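How to lay and clear a plate setting on a shared white table

Updated September 15, 2025

These steps cover the small white tables in the Kumel building, where people sit down for a snack or a light lunch and the next person needs the place soon after. The same method works at home on any smooth pale table. Allow five minutes for a full clear and reset, a little more if something sticky has been eaten.

What you need

A clean plate for each place
Two cloths, one damp and one dry
A bowl or tub for scraps
Washing-up liquid and warm water
A tray, if you are carrying more than two plates

The plates we use are the plain coloured ones with a low rim, from the Bidora range. They come in lavender, pale green and cream. Any colour will do for any table, but please keep to one colour per table, as mixed sets tend to get split up and put back on the wrong shelf. The shelf label for the round plates is 3429. The bowls are on the shelf underneath, marked 1402.

Before you start

Wash your hands and check that the table is steady. If it rocks, turn the foot at the short leg until it stops. Move bags, coats and papers off the surface completely. It is tempting to push them to one end, but they always creep back.

Look over the top for crumbs. White tables show dark crumbs well and pale ones badly, so crouch down and look across the surface towards a window or a lamp. Bread and biscuit crumbs will stand out from that angle.

Step 1: Wipe the table

Use the damp cloth first. Start at the far side and work towards yourself in straight strokes, folding the cloth to a clean face when it gets dirty. Go round any holes in the table top and do not press crumbs into them. If a crumb does go in, leave it until the table has been dried and then lift it out with a cotton bud.

Follow with the dry cloth. A plate put down on a wet table will slide, and it leaves a ring that has to be wiped again later.

Step 2: Check the plates

Hold each plate by the rim and tilt it to the light. Pale purple and cream plates show every speck, and most specks are pepper, toast or dried tea. Run a thumb lightly over the mark. If it moves, wipe it off with the dry cloth. If it stays put, the plate goes back to the sink.

Check the inside of the rim as well. On a shallow plate, the join between the rim and the flat part is where old food hides.

Step 3: Put the plate down

Set the plate far enough in that a sleeve will not catch it. Lower it flat and let go of the rim last. Keep your fingers off the eating surface throughout.

If there is fruit or another item to go with the meal, place it beside the plate and leave the plate itself free.

Step 4: Clear away

Take off anything that is not crockery first. Scrape leftovers into the tub, then stack up to 4 plates of the same size. Taller stacks fit on the tray but are awkward to set down.

Wash in warm soapy water, rim first and then the middle, rinse, and stand to dry. Do not use scouring pads. They dull the finish, and a dull plate holds stains.
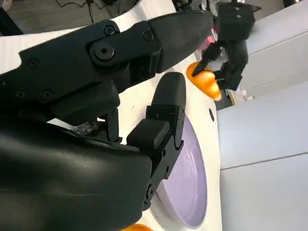
Zwane Tables and Kitchen Team

A lavender plate on a white table is easy to check from your seat. Small dark specks on the plate mean that it needs another wipe before anyone eats from it.

Common problems

Tea rings on the table: leave a damp cloth over the ring for a minute, then rub.

Grey marks on plates: these come from cutlery. A paste of bicarbonate of soda and water will take off most of them.

Sticky patches: use warm water with one drop of washing-up liquid, then plain water. The Grostar spray under the sink is for floors and must not be used on the tables.

Chipped rims: wrap the plate in newspaper and put it in the general waste. Write the colour on the sheet inside the cupboard door so that it can be replaced. The last order was placed in April and there are still spare cream ones in the box.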